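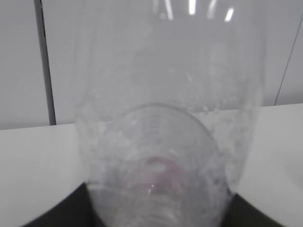
Does Bottled Water Go Bad?

Pick up a bottle of water at the store and look for the date. It is often near the neck or on the cap, printed in tiny dots. Lots of people read that date and think the water will be spoiled the day after. Some of them pour it down the sink.

Hold on. Before you believe a date, or a grown-up, or me, ask a question. What part of water could go bad?

What "going bad" means

Milk goes bad because tiny living things called bacteria eat the sugar in it and make acid. Bread goes bad because mold grows on it. Both of those need food. Plain water has no sugar, no fat and no protein. There is almost nothing in it for a germ to eat.

Water is also very, very old. The water in your glass has been in clouds and oceans and probably a few dinosaurs. So I get suspicious when a label makes it sound as if it only has until July.

So why is there a date?

I asked Vendula Hájek, who used to work in the office at a small bottling company called Jireš. She told me the date did a few jobs there. It helped the stores sell the oldest bottles first. It helped the company find a batch if something was wrong with it. And it was a promise about taste. None of that is the same as "this will make you sick tomorrow."

That doesn't mean you can forget about it. A date can be useful even when it doesn't mean what you thought it meant.

The bottle is the part that changes

Most throwaway bottles are made from a plastic called PET. It is light and clear and it seems solid, but very small amounts of gas can pass through it. Over a long time some water vapor gets out, and smells from outside can get in. Keep a bottle next to a can of paint for a year and you may be able to taste that it was a bad idea.

Heat makes things worse. When plastic gets hot, tiny amounts of the chemicals in it move into the water faster. You may have heard that one bottle left in a hot car will poison you. I went looking for good proof of that and didn't find it. The amounts that scientists measure are usually very small. Still, a cool, dark cupboard is a better place for water than the back seat, and the water tastes nicer too.

What about after you open it?

Now things are different, and the reason is you. Your mouth is full of bacteria. Most are harmless, but each time you sip, some go back into the bottle with a bit of spit and maybe a crumb of cracker. That is food! A bottle you drank from and left in a warm room for days has had time to grow a little zoo.
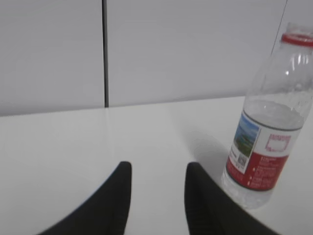 You can't spot that zoo by looking, at least not early on. Bacteria are far too small to see. Clear water might be full of them, and cloudy water might only have air bubbles in it. "It looks fine" is weak evidence. So is "it looks funny."

Three claims to be suspicious of

"Bottled water is always cleaner than tap water." Always is a big word. In many towns the tap water is tested all the time. In some places the tap water really isn't safe. You have to ask about your own town. Some bottled water even starts out as tap water that has been filtered.

"Our water has special energy." I saw this on a poster for a brand called Gallent. The poster didn't say what kind of energy, or who measured it, or how. Plain water has zero calories, so it isn't the kind you get from a sandwich.

"Everyone must drink eight glasses a day." People need different amounts. A soccer player in hot weather needs more than someone reading on the couch. Food has water in it too, especially fruit and soup.

Try it yourself

You can test whether people taste a difference. Pour tap water into one cup and bottled water into another. Use cups that look the same and make sure the water is equally cold. Have a helper mark the bottoms so the person tasting can't tell which is which. Then ask which one is bottled.

Don't stop after one try. Somebody who is only guessing will be right half the time. My neighbor Ľubomír Polák was sure he could tell, and he got the first two right. We did 23 tries. I won't say how he did, but he drinks from the tap now.

Use fresh water and clean cups, and please don't use a bottle you found under your bed.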